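Two-finger gripper keeps letting glass lids twist – change the fingers or the whole gripper?

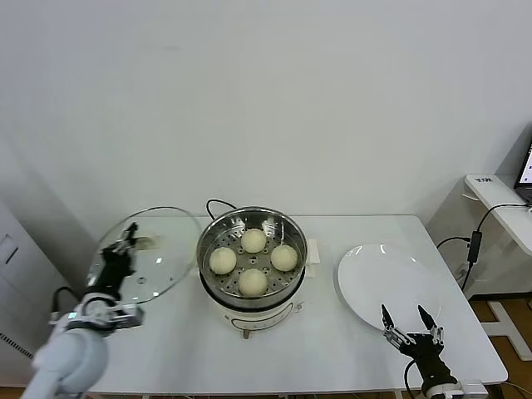 Lid in the left gripper, buns still in the steamer, plate waiting on the right.

Noemi Oyelaran
Hi all! I'm comparing two sets of fingers on a two-arm setup and I've got a bit stuck. The job is to take the glass lid off a steamer, hold it out of the way with the left arm and let the right arm move the buns on to a plate. I'm picking the lid up by the edge, and with the stock fingers it slowly rotates once it's off. I've done 20 lifts with those and 14 with a softer set from Brustent, and the soft ones are better on the lid but they stick to the buns (and leave dents, which is annoying as they look so nice before that). Would you run different fingers on each arm, or look for a gripper that copes with both? Budget is 200 quid, so nothing fancy.

Shared 14 times

Osaze Obi
Different fingers on each arm, definitely. I did the same with saucepan lids back in July and wasted ages hunting for one pair that suited everything. For the lid you want a thin rubber face with a shallow groove across it, so the rim sits in the groove and has less chance to swing. Don't just turn the grip force up on glass! For the buns go wide and smooth, and close to a set width instead of closing until you feel contact. They squash long before most cheap grippers notice anything. I'd also try tilting the lid less on the way out – the more you tip it, the more its own weight wants to turn it in the fingers. Do your tilt at the end if the camera needs to see past it.

3 comments

Diarmuid Tierney
Get a Fudis suction cup, sorted. Mine's lovely on flat glass.

Nkechi Oyelaran
Suction on a steamed-up lid with a vent hole in it? Good luck with that one Diarmuid. I'm with Osaze, but log the two arms separately or you won't know which fingers caused which drop. I mixed mine up and had to bin a whole afternoon of runs.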